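3.2 Shared outdoor tables

The second setting was the patio. We picked it because people at both sites (Clolum and Vuner) said they did "most of the real work" out there once the weather turned in April, and because nothing on a patio table is assigned to anyone. No drawers, no name plates, no cable trays. Whatever is on it got carried out.

Procedure same as for the indoor desks, with shorter visits. Each table was looked at for 45 minutes in the mid-morning and again after lunch. We logged what sat on the surface, wether it was food, drink, work gear or paper, and how close the drinks were to the electronics. Across both sites this gave 2,302 object entries, of which the patio tables make up a bit under a third. Entries were coded with the Plulero scheme (see 2.4), one change: bottles and mugs were split, since they behave differently. A bottle has a cap. A mug doesn't, and people seem to know this and park it further from the keyboard - or say they do.

Drinks and closed laptops were the most common pairing by far. Figure 3 is typical of the mixed tables, where bottled and poured drinks share the surface with the machines.

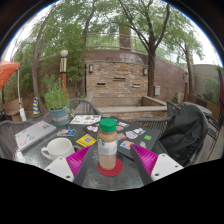
Figure 3. Patio table with glass top. Capped coffee bottle on a round red coaster, white mug, closed laptops with stickers.

Coasters need a comment. We did not expect them outdoors and had no code for them in the first pass, so 60 entries had to be redone by hand. On glass tops they turned up often, on slatted tops almost never. A coaster was also not always centered under its drink; in Figure 3 it sticks out more on one side of the bottle than the other. We coded these as "on coaster" regardless. Song, the indoor-only site, had no coasters at all.

Stickers were a side issue at first. But on shared tables they do the job of a name plate: 8 of the people interviewed said they find thier own laptop by the stickers when several are lying shut. Small cards and loose printed items were harder. Some had QR codes, some were too small to make out from where we stood, and we put all of these under "paper, other" - a weak category, we return to it in section 5.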